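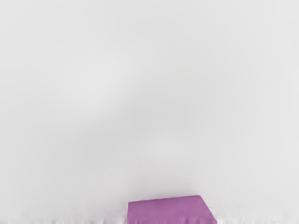

I've had the Grornance arm kit on my bench for two months now, long enough to have opinions, so this is my review. Short version: I like it a lot and I also yelled at it a fair bit.

You get the arm in pieces, a power brick, a bag of screws (bring your own tray!) and a license for their simulator, which runs on a regular laptop. I paid $380 during the April sale. The build took me two evenings, and one of those was mostly me putting the elbow on backward and taking it off again. The manual shows the elbow from the one side that doesn't help. Go slow there.

I built mine in the garage and then hauled it over to our shared workshop in Clellton, where the benches are flatter and somebody always has the right hex key. Setup with the software was easy. Plug in, let it find the four joint motors, run the little calibration dance, done. I did need to redo it after moving the base, which I should've expected.

The simulator is where I've spent most of my time, and I'm of two minds about it. You put a plain block on a pale table, write your pick-up routine, and watch it play out before you risk the real motors. I love that part. I crashed the virtual arm all weekend and it cost me nothing. The rendering is so-so, though. Colors come through fine, a purple block looks purple, but fine detail can go smeary and streaky, and if you're hoping to tune vision code on it I'd keep my expectations low. For checking reach and timing it's plenty.

On the real bench the arm is smoother than I figured it would be at this price. It hums, kind of a fridge noise. The grip pads are too slick for painted wood, so I glued on strips cut from an old mouse pad and that sorted it out. The base clamp is the weak spot. It slips on a thick benchtop, and I ended up swapping it for one I had in a drawer.

Would I buy it again? Yep, on sale. At full price I'd look hard at the Pons kit first, which has a better clamp and a worse manual. Four stars out of five from me.

Comments (3)

Brijesh Tomar
Same trouble with the elbow! Mark the bracket with tape before you start. Did you get the long cable or the short one?

Urmila Pal
Mouse pad is a great idea, trying that tonight. My clamp slips too.

Ravindra Rana
Does the simulator save your table setup when you close it? Mine goes back to the default every time and it's driving me nuts.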